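3.2 Labelling rules

The first version of the annotation guide was written by one person and ran to 20 pages. Labellers at the two sites, Brakow and Urnano, read it differently, mostly on the question of when a gesture starts. In February we cut it down to 4 pages and kept only rules that could be checked against a single video image or a short run of them. The text used for this study is the version dated Sunday, March 30, 2025.

Each clip was labelled by two people working apart. Where their start points differed by more than a few images, the clip went to a third reader (Mwanahawa Rashidi), whose decision was final. Labellers were not told which surgeon was at the console, nor which site the clip came from.

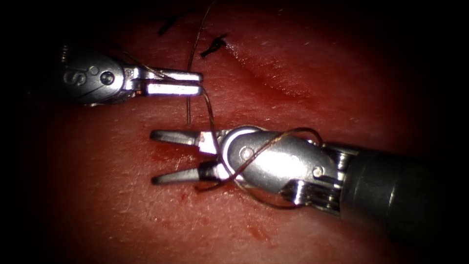

Figure 3. Two instruments during suturing, with thread held in the closed jaws on the left and looped over the wrist of the instrument on the right.

Thread contact is the part of the guide that caused most disagreement. The old wording asked whether an instrument was "using" the thread, and labellers had to guess at intent. The current rule separates held thread from thread that merely lies against a tool. In Figure 3 the left instrument is labelled "hold", as a strand passes between its closed jaws. The right instrument has its jaws open and a loop around the wrist, so it is labelled "wrap, jaws open" whatever the labeller thinks will come next. Short tails from cut or tied thread, such as the two near the top of the same figure, are given the label "fixed end" and are left out when working thread is traced.

A label may not be carried over from the previous image if the jaws are hidden. In that case the instrument is marked "not visible" until the tips can be seen again. This rule costs time, and both sites asked for it to be relaxed, but we kept it. Some 2,000 clips were labelled under the current guide. Clips labelled under the old one were done again from the start, without sight of the earlier labels.

Marks of blood on the tissue are not labelled. They may be noted in the comment field.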